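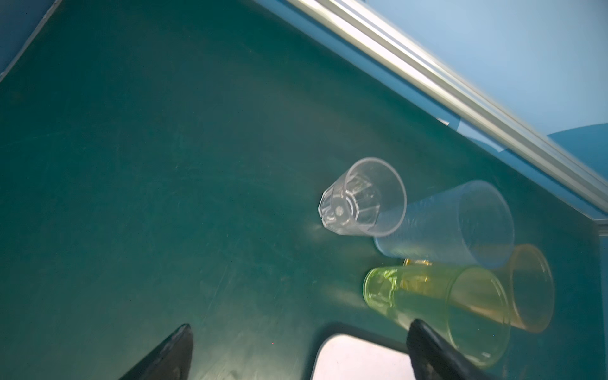

Xinyi Guo wrote back after my April update to ask whether the Saturday-style open sessions were pulling their weight, or whether the grant would go further if we put all of it into the school groups. Fair question, and I've been chewing on it ever since, so I'll start there and get to the money afterwards.

The open sessions are messy. People turn up at the Flolum hall when they feel like it, some stay for ten minutes and some have to be chased out at closing. But that's where most of our new choir members come from! Of the 40 singers who joined this spring, more than half walked into an open session first, usually dragged along by a neighbor. The school groups are lovely, but those kids were going to sing anyway. I'd like to keep both going through the fall and look at it again when we have a full year to compare.

Now the rest of it.

Repertoire. We have four pieces ready and a fifth that is giving us trouble (the alto line sits very low and half the section goes quiet on it). Ludivine Hervieu has rewritten the middle part twice. I think the second version works, though the tenors would tell you they liked the first one better, mostly so they don't have to relearn it.

The Cordier concert. We've got the date held and a verbal yes on the piano, nothing on paper yet. I've emailed twice and will call next week. If the piano falls through we can do most of the program without it, but the closing piece would have to go, and I'd hate that.

Money. You gave us $1000 for sheet music and hall rental this period and we've spent $600 of it. Nearly all of that was rent. Sheet music came in cheaper than I budgeted for — two of the pieces are out of copyright and we printed them ourselves. I'd like to move part of what's left over to pay for bus fares, which keep coming up as the reason people miss rehearsal. It wasn't in the original plan, so please tell me if that needs a form.

Attendance has been good on the whole. It dipped during the school break and came back after, with the basses still a bit thin. We tried a later start and lost the parents with small kids, so we're back to 6:30.

One thing that did go wrong: the flyer for Orkoton went out with the old phone number on it, which was my fault. We've reprinted it, and the people at the front desk there have been good about swapping out the old ones.

Still to do before the next report is the written agreement for the piano, a replacement for our page turner, and a decision on that fifth piece. I'll send the attendance sheets separately once I've typed them up.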